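Gratel floor-prep simulation pack, reviewed after 100 runs
Reviewed by Irja Kokkonen, 2025-01-08

Gratel sells this pack for testing scraping and pickup routines before they go near a real slab. We ran it against the controller that faulted in July, when the arm kept pressing after its contact reading had dropped out.

The concrete scene is the useful one. Crossing scratches, whitish residue and blue-grey patches gave our vision module plenty to misjudge, and the carpet edge is a fair test of boundary detection.

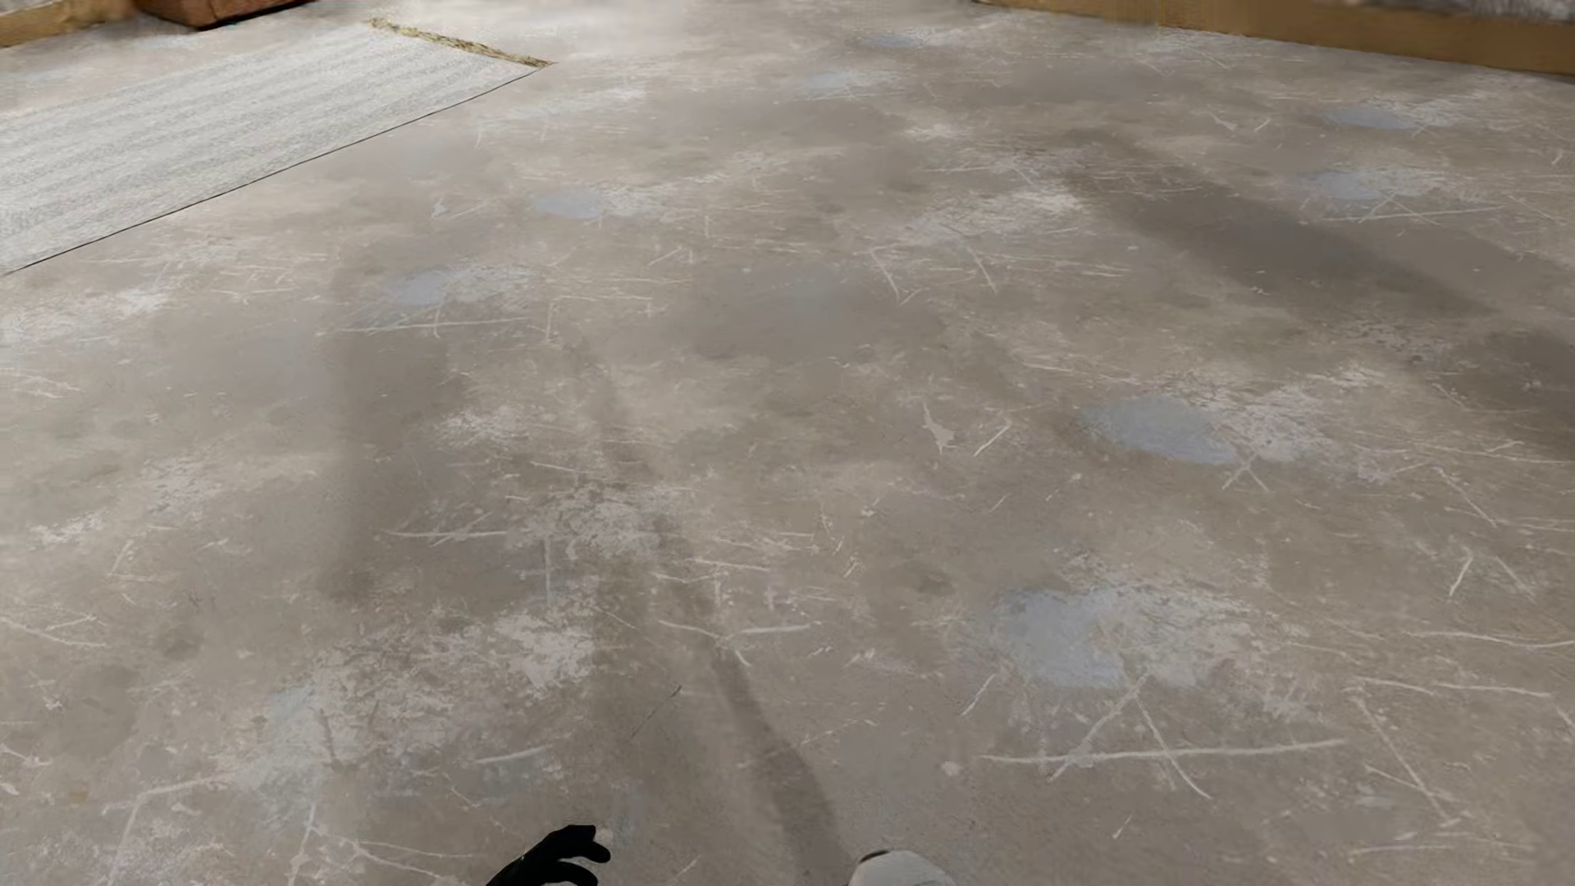 Fault behavior

The failure repeated in 70 of 100 runs. With the gripper just above the floor, the height estimate froze over dark bands and the controller went on commanding descent. No stop was raised. Valtteri Hirvonen traced it to a stale-data flag that our code ignored — the pack set it correctly every time.

Complaints

The contact log overwrites itself after 2000 entries, with no warning. Force limits reset to default when a scene is reloaded, a poor choice in a safety test.

Worth buying for fault work. Export the log after each run.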